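What went wrong at the toaster oven

If you heard a bang from our end of the building in October, that was us — sorry! The arm had been doing the kitchen routine for Horgan for 14 days without so much as a wobble, and then on run 1,267 it drove its wrist straight down onto the table and sat there, humming, until I hit the stop.

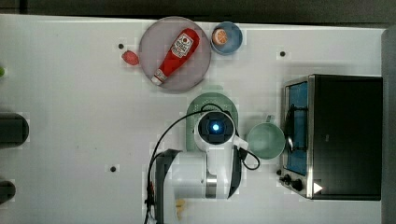 So what happened?

Mostly me, I'm afraid. I'd loaded new height settings the night before and left one number in from the old Trellar table, which stood 57 mm lower. The arm reckoned it had plenty of room above the plate and the ketchup bottle. It didn't!

The force limit should have caught it at 300, and it would have, except I'd switched that off to chase a nuisance trip and forgotten to put it back.
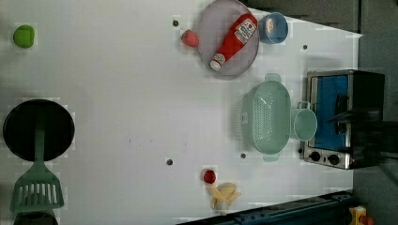

We've since locked the limit so it can't be turned off from the desk, and I now do a slow pass with no toys in the grip before any new settings go live (a bit dull, but cheaper than another wrist bearing). Please keep your hands off the table while the arm has power, even when it looks parked — that goes for grabbing the plastic fruit too.

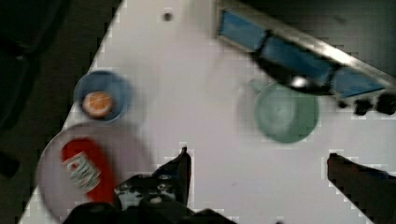

Wrist camera view, with the plate, bowl and mug in reach.

The new bearing came from Darkier and I've got a spare in the cupboard.

3 comments · 14 shares

© Tustbridge | Contact us | Back to top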